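Measuring and Ordering, Unit 4: The Sandwich Station
Course notes, Žydrūnas Kuusk
Revised 13 Jan 2021

I love this unit! A sandwich is the best sequencing problem I know, and it fits on one small table. Bring your Rendlow workbook, open to the blank order chart.

1. What goes on the table

Green cloth, two clear trays, one round pink plate. The plate goes between the trays, so both hands have work to do. We use play food: bread, lettuce, bacon, cheese. Stand the slices up in the trays where you can, as they are much easier to grab than slices lying flat (try it both ways and you'll see).

2. Bread first, then lettuce

Bread goes down on the plate as the base and the lettuce leaf goes over it. The leaf is wide and frilly, so it nearly always drifts to one side. Let it! A bit of bread showing is a handy check that the base is really there.
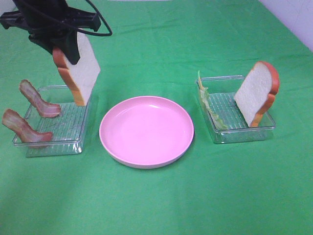
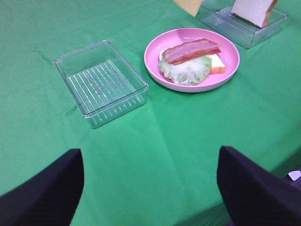

Lettuce over the bread in this one and the next two.
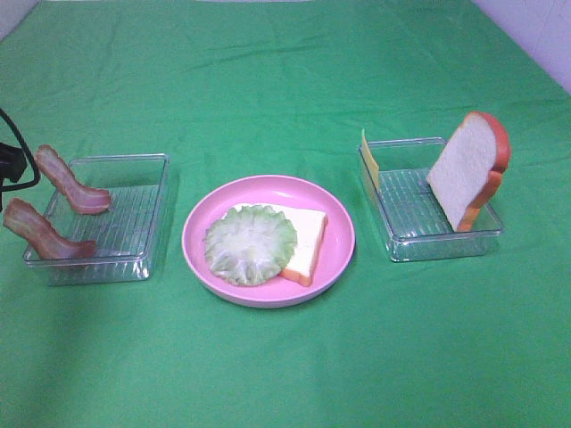
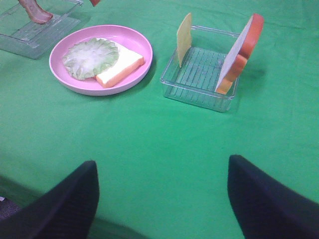
3. Writing the order down

Now the fun part. Write your build as a list, bottom layer first, then swap lists with a partner and build theirs exactly as written. If the list says "bacon" and never says where, put it anywhere you like and watch their face.

Things to look for:
- Does every line name one item and one place?
- Could you take the stack apart by reading the list from the bottom up?
- Which two layers could trade places without anyone minding?

4. For next time

Draw a second chart for a sandwich with two slices of bread and every filling used once. How many orders are possible if the bread has to be on the outside? Bring your count and your chart. We come back to these in April with the longer recipes.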